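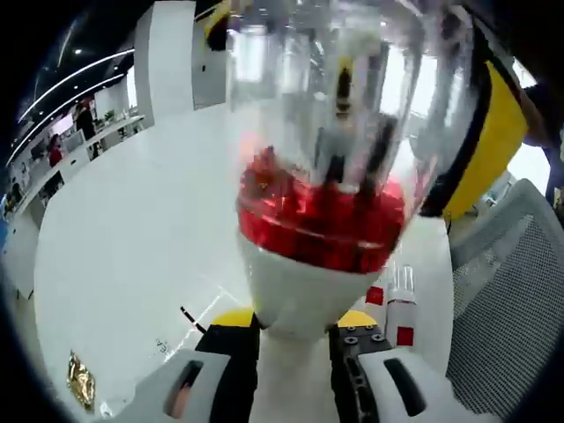 What do you do with a clear plastic container once it's empty?

Most of them get washed, dried with the lid off, and used again for dry goods or small parts. The ones that have cracked or hold a smell go out with the recycling.

The woman who gave that answer runs the packing room at Skustau, a small refill shop on the ground floor of the old Birkier building. She asked that her name be left out, which is her habit with anything that goes on the web. She has worked with plastic containers for most of her adult life, first on a filling line at Mabuza and then on her own. We talked at the shop in January, before it opened for the day.

Skustau sells rice, beans, tea, soap flakes, buttons, screws and a long list of other things by weight. People bring their own containers or buy a used one from the shelf by the door. A used container costs 50 cents, with or without a lid. The price has stayed the same from the start.

"I could charge more for the tall ones," she said. "People like them. You can see how much is left from across the kitchen. But then I'd have to sort them by size and put stickers on everything, and I don't want to."

She prefers clear plastic to glass for the shop, mainly on account of the floor, which is concrete. At home she has both. Glass goes in the cupboard and plastic goes on the counter where the children reach for it.

I asked what she looks for when somebody brings in a container for the shelf.

"The lid first. If the lid doesn't turn easily, I don't take it. Then I look at the base. A rounded base is a nuisance on a shelf unless it has a flat part under it, and some of them rock. I put it on the table and push it with one finger."

Colored caps cause more trouble than she expected. Customers remember a container by its color, so two with red parts will get swapped on the same shelf. Her fix is a strip of paper tape on the side with the contents and the tare weight in pencil. The pencil wipes off with a damp cloth and the tape can stay on for months.

The washing is done in a deep sink in the back. She uses warm water and plain dish soap, and a bottle brush with a bent handle for the narrow parts. Ridges are the slow part of the job. Flour settles in them, and so does sugar, and a quick rinse only makes paste.

"I use an old toothbrush. You go around once, turn it over, go around again. Then it stands upside down on a rack till the next morning. If you close it damp you'll know in two days."

For sticky labels she uses cooking oil left on for an hour, then soap. She tried a spray called Dusamano for a while and went back to the oil. The spray worked fine but it left the plastic a little cloudy, and cloudy containers sit on the shelf.

Scratches are another matter. She doesn't polish anything. A scratched container goes to the hardware side of the shop, where it gets filled with washers or hooks, and customers there don't seem to mind. Last year 358 used containers left the shop, going by her notebook, and she thinks a good share of those went out with hardware in them.

The worktable gets wiped down at noon and again at closing. Wrappers and bits of tape collect on it through the morning, along with the small bottles people leave for her to look at when she has a minute. She keeps them to one side until the owner comes back. After 40 days they go on the shelf with everything else.

Her advice for anyone starting at home was short. Pick two sizes and stay with them. Keep the lids on the containers, even the empty ones - a drawer of loose lids is where the trouble starts. Write the cooking time for rice on the tape.

I asked if she ever gets tired of it.

"Of the washing, sure. Not of the shelf. I like it when it's full."

She had a delivery of lentils coming and needed to clear the back door, so we stopped there. The shop takes containers any morning it's open, clean if possible.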